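Workelus Community Help > Robot Learning > Methods and Results

Does relabeling failed grasps really help this much, or did I break my test split?
Posted by tinhat_gripper, Sunday, April 7, 2019

Hi all! I've been trying to reproduce the relabeling result from the Drisura write-up on our toy kitchen setup and I'm so excited by what I'm seeing that I don't trust it one bit.

Quick background. The method keeps the failed pick attempts in the training set. You take each failed episode, look at where the gripper ended up, and relabel the goal to be that spot, so a miss on the carrot becomes a perfectly good "move to the left of the sink" episode. We had 112 teleoperated episodes on the kitchen (stove, sink, a steel pot, a few pieces of toy food and some colored blocks). My baseline threw the misses away. The new policy uses everything.

The baseline was hopeless near the sink. It would come down beside the food, close on nothing, and go back up looking very pleased with itself. With the relabeled misses mixed in, success on the vegetable-to-pot task went up to 73 percent. Same network, same learning rate, same everything! I ran 3 seeds and they all land close together.

My worry is leakage. I split by episode, but a lot of our episodes were recorded back to back without moving anything on the counter, so the "held out" ones may look almost the same as the training ones. Would that explain the jump? And what would you all check first? I have the arm until the end of June, so there's time to do this properly.

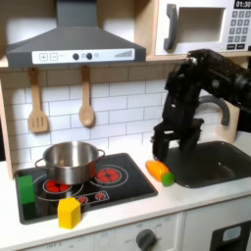 How does the policy know which goal to go for when it gets relabeled data and normal data in the same batch?

The goal goes in as an extra input, as a target position for the fingertips plus a flag for open or closed at the end. Relabeled episodes get the position they reached, normal ones get the position they were supposed to reach, and the network never sees which kind it's looking at.

lemaire_lab_bench
Oh I love this method, welcome to the club! We run a very similar setup on the Lemaire shared arm and saw the same kind of jump, so I don't think you're dreaming. But your split does need fixing before you show anyone that number.

Group your episodes by counter layout first and then split by group. Every run recorded between two resets of the objects counts as one group, even if there are 6 episodes in it. Then retrain both policies, the baseline too. People forget the baseline and end up comparing an old easy split with a new hard one.

The 73 percent, is it from live rollouts on the arm or from replaying held-out episodes and scoring the predicted actions? If it's live rollouts with freshly placed objects, leakage in the split matters a lot less, and you can relax a bit. If it's replay, I'd expect it to drop once you regroup.

One more check that taught us a ton: plot the fingertip height at the moment the gripper closes, misses and hits in different colors. In our data the misses were nearly all a hair too high. The relabeled episodes gave the policy many more examples of that last bit of descent, and that's where our improvement came from. It's a great plot, you'll want to put it on the wall.

sockdrawer88
relabeling is old news, just collect more data. works every time for me

fleltine_fan
More data is great if you have the hours, but I'd do the regrouping first, it's an afternoon of work. I want to add one thing about the relabeling itself. If an episode ends with the arm parked back in its home pose, don't use the final position as the new goal or you'll teach the policy that going home is always a fine answer (ask me how I spent a whole weekend). Take the position at the lowest point of the path instead, or at the first close command. The Fleltine replay script has a setting for it, and I think the default is still "last step", so go look at that before you do anything else.

Also try the vegetable in spots you never recorded, like the far side of the stove, and keep those results in their own column. I'd love to see them, please post them here even if they're ugly!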